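I have been annoyed since February, and my friends are tired of hearing it, so now you get it. My complaint is with the people who build sorting robots and what they choose to call a failure.

I pack jewelry and hair stuff for a small online shop, and we had a trial unit from Brelow. It ran great on the sample set — all 798 picks! Then it met an earring with a thin post. The jaws closed, the post bent, and the software logged a success. Object moved, box checked. We found 5 more bent posts before lunch, every one of them a "success."
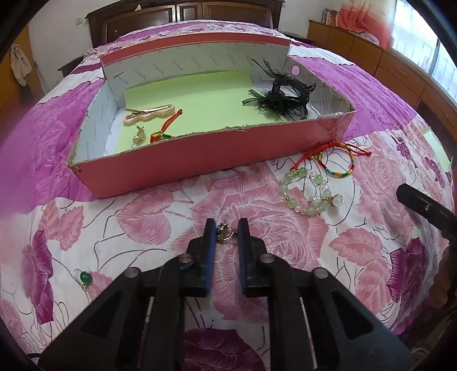 Eusebio Escobar, who runs our returns, wanted to send the thing back that afternoon. I was the soft one. I figured you turn the grip down and go home. So we did, and the next fault was worse. With the grip that low it dropped a bracelet, kept moving like it still had it, and swung over to the bin while I was leaning in to grab the beads. It stopped against my wrist. I got a bruise, nothing more, but the log for that one said success too.

That's what gets me. I can live with a clumsy machine (I'm clumsy!). What I can't work next to is one that doesn't know its hand is empty. Brelow's support person told me a grip check would slow the cycle by 500 milliseconds. Fine! Take the half second, I'll wait.

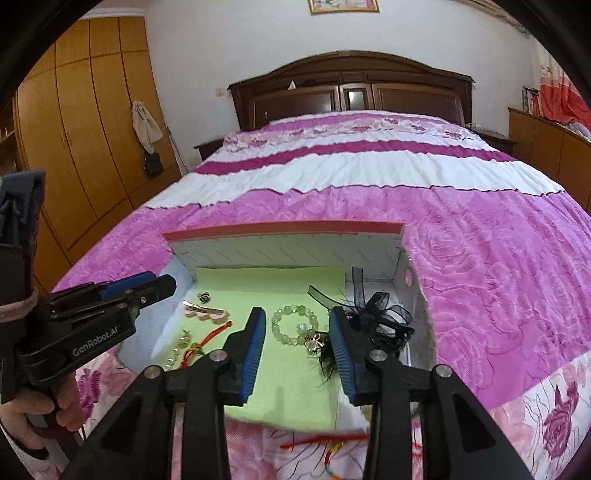
Small accessories in a paper-lined box, with the jaws open over a beaded bracelet.

I'd like every company selling these to publish damaged items and false successes right beside the pick rate, in the same size type. And if the jaws close on nothing, the arm should stop where it is until a person says go. We're packing by hand again for now, and I still check every earring post twice.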